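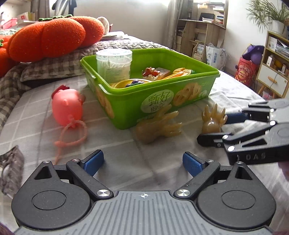
The 88 bus out of Skostthorpe now has bike racks on the front, and I've been using them for long enough to say how it works. Totari, who run the route, put them on most of the buses over the summer holidays. Each rack holds two bikes. You pull the rack down yourself, lift the bike on, swing the arm over the front tyre and get on. The driver is not allowed to help. The main rule to know is that everything loose has to come off the bike before it goes on the rack, so pump, lights, water bottle and whatever is in the basket. I used to have all of that in a drawstring bag and it was a nuisance to get into while people queued behind me. An open box is better. The green plastic one on the checked sheet, with the gold ring-shaped biscuits printed on the front, is the sort of thing I mean. No lid, so you can drop things in with one hand, and a plain sort of shape that will sit on your knees on the bus.

Before the racks came in I had two ways of getting to work. I could ride the whole way, which is fine in spring and miserable in a northerly, or I could drive to the station and hope for a park. The station car park is full before seven most mornings. I know people who get there at six and sleep in the car. The 88 goes past the end of my road but drops you at the bottom of the hill, and the walk from there to my building is long enough that I never bothered with it. With the bike on the front, that last part is a short ride on a decent path.

Going in, I've only missed out on a spot a handful of times. Coming home is harder. The bus after five tends to have a full rack by the time it reaches my stop, and then you either wait for the next one or ride. There is no way to book. The Seok app shows where the bus is and lets you pay, but it doesn't tell you whether the rack is full, or whether that particular bus has a rack at all. Some of the older buses don't. I wrote to Totari to ask if they could at least mark the rack services on the timetable, and got a polite reply saying my feedback had been passed on.

The other option is to leave the bike at the interchange. Gakus have put lockers in there, next to the toilets. They cost nothing for the first day and after that you pay through your card. I used one for a week when I had a bad shoulder and didn't want to be lifting the bike. The door was stiff but it locked properly and the bike stayed dry. What I didn't like is where they are. The lockers are 200 metres from the bus bays, on the wrong side of the taxi rank, and there is no kerb ramp at the crossing. If you are running late you will miss your bus from there. I'd have thought the strip of grass behind bay four was the obvious spot.

A few other things I've picked up. Heavy electric bikes aren't allowed on the racks, and there's a sticker with the weight limit on it. Kids' bikes with small wheels don't fit under the arm. Mudguards are fine, but a long front one can foul the arm, and mine has a scratch in it now. Tell the driver as you get off that you've got a bike to take down - there are two drivers on the early run who always remember, but the afternoon ones change a lot and I had one start to pull out while I was walking round to the front. He stopped straight away when I knocked on the panel. I stand where I can be seen now.

On money, I'm a bit ahead. The bike travels free and the fare is less than I was spending on petrol and parking. I haven't kept proper records. I still drive when I've got the shopping to do on the way home, and I drove nearly every day in the week of the storms.

The council is talking about extending the path past the showgrounds, which would make riding the whole way a lot more pleasant. I'll write something on that once the plans are up at the library. In the meantime, if anyone from the north side has tried the lockers in the wet, leave a comment, as I'd like to know if they leak from underneath.

Posted Wednesday, 6.40 pm, by admin

Search this blog
Search

Contact | Copyright, all posts by the author | Back to top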